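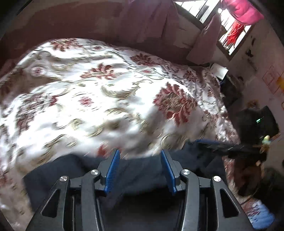 1 Aug 2023. Chores log, Harkilstead bench, clothes on the bed

Still the same question from January: can a machine fold washing in a real bedroom yet. Short answer no. Longer answer, parts of it.

Set the Fulix policy going on waistbands again overnight in sim. 17 tries, 10 ended with both ends of the band held. Looks good on paper. But sim cloth has no gathers in it and the elastic is just a stiff strip. Need to fix that before anyone quotes the number.

Things that bother me on beds:
- patterned sheets. Segmentation keeps taking dark red flowers for small items. Plain table never showed this.
- soft surface. Push down and the whole lot sinks, so the height estimate is off by the time the fingers close.
- dark cloth on dark cloth. Depth is junk in the shadow under a fold.

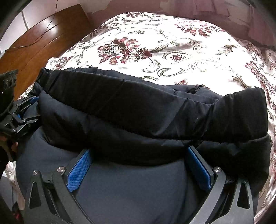

Dark garment, elastic waistband toward us, floral sheet. Fingers open.

Back layer of the waist is the hard bit. It shows as a thin strip behind the front one and you want both layers or the fold comes out skewed. A person does it by feel. Our pads feel nothing, so it's all on the camera.

Hemcombe people want 80 percent on trousers and shorts before they'll talk about a laundry room trial. Not close. Towels maybe. Asked Isah for thier towel numbers, no reply.

To do: rerun with gathers modelled, 2 finger speeds, slow one first. Relabel waist layers as seperate classes. Order more blue pads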